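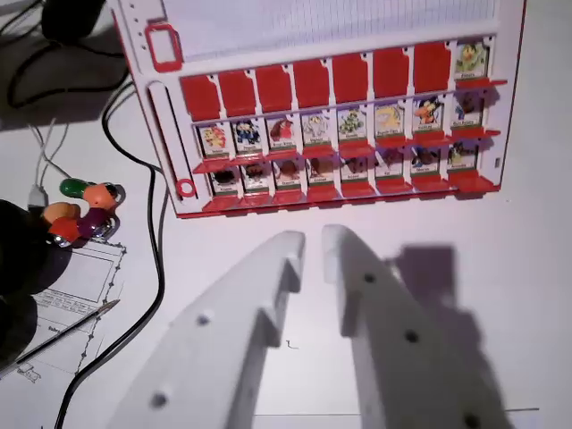 Gripper pushes the tile off its hinge when it tries to flip it down

Asked by Do-yoon Baek, 1/28/25
Filed under: Clubs and competitions > Arms and grippers

I'm in the Murngate school robotics club and we are entering the board game challenge at Skeveck in April. Our team picked the character guessing game, the one with rows of little hinged cards in a red and white board. The arm has to flip the right tiles after each answer from the human player, without touching the others.

The fingers are our own, printed in white with a step near the tip. The camera sits on the wrist and we use it to find the card we want. Moving to the card is fine now. The trouble starts when we make contact. On the upper rows the tile usually goes over. On the bottom row one of these happens:

the fingertip catches the ledge and drags the whole board
the tile goes halfway and springs back
the tile pops off its hinge and we have to stop the run

We get 5 minutes per round and a human is allowed to step in 2 times, so a popped tile is expensive. We have tried going slower, which helped with the popping but made the springing back worse. We also tried pinching the card between the two fingers and rotating the wrist, and the fingers were too thick to get in beside the next card.

The arm is a Villik kit arm, the older version with the stiffer wrist. We can't glue anything to the game but we can change the fingers as much as we like. The rules also say the board has to stand free on the table.

Should we be changing the finger shape or the motion? We only have club time for one of them before the trial run. 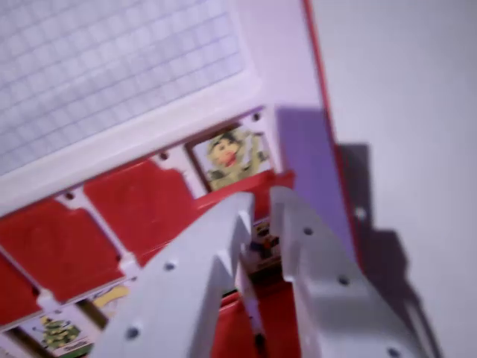 Bok-nam Ryu: Change the motion first. It costs you nothing to print and you can undo it. I helped with a team that had the same game and our mistake was pushing straight at the card. The tile turns about its hinge, so the fingertip has to follow an arc. If you push in a straight line you are sliding along the plastic for half the travel, and at the end you are pushing on the hinge itself, which is where your popped tiles come from.

What worked for us:

Close the fingers fully and treat them as one finger. Touch the card near its free edge, as far from the hinge as you can get. Move along an arc of 5 or 6 short points, with the tip backing away from the board a little at each one. Carry on slightly past where you think the tile should stop, then leave the same way you came in.

For the springing back, you are probably letting go too early. The tile has a point where it wants to fall one way or the other and you need to be past it.

Dragging the board is a separate problem. Your approach is too low. Come in from above the ledge at more of an angle and drop the tip only once you are clear of the red part.

Comment from Do-yoon Baek: Thank you. We were doing exactly the straight push. Do you teach the arc separately for each row?

Comment from Bok-nam Ryu: Once per row, then shift it sideways for each column. The rows are not at the same height or depth, so don't try to copy one row to the next. And check that the board is square to the arm. Ours was a few degrees off and the columns at one end were always worse.

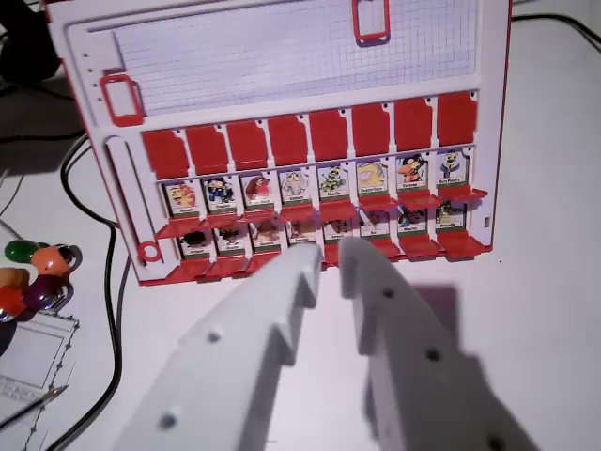

Lining up on the bottom row, fingers nearly closed.

Answer from Dae-han Bang

just use a suction cup

Comment from I-seul Kwak: The cards are tiny and a cup would still have to follow the arc, so I don't think that saves any work.

Answer from Kyung-tae Kwak

I agree with the arc, but I would look at the fingers too if you get a spare evening. A stepped tip has a corner on it, and a corner will find the edge of a ledge sooner or later. We sanded ours round and put a scrap of rubber sleeve over the end – the sort sold for model aircraft fuel pipe. It grips the card enough that you can push more gently.

Log every attempt as well. We wrote down row, column and result for 34 flips and saw that most of our failures were in the same two columns. Before that we had been blaming the wrist.

Comment from Do-yoon Baek: Arc first, then rubber. Will post the numbers after the trial run.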